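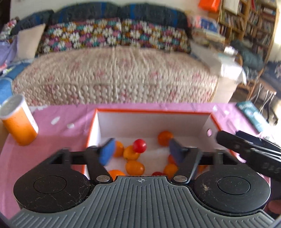 About Elterham

Elterham studies one question: can machines do ordinary chores yet? Our answer so far is some of them, slowly, and with a person close by.

Sigita Kairys started the company after several years in warehouse automation. We work on two kinds of job, household tidying and light shop-floor packing, and we record how people do them with hand-held grippers. The work is done in lived-in rooms, at normal tables, with the usual books and blankets left where they are.

Soft, round things are still hard. A finger pad that holds a box firmly can bruise a tomato – and fruit rolls.

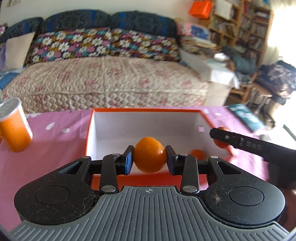
A mandarin held between two finger pads at the box.

Our current chore list, Flosport, has 1133 entries. We publish the failures along with the rest. Folding and wiping are further behind than sorting, and we do not expect a general household machine soon.

Our offices are in the Zariņš building. Visits can be arranged from June.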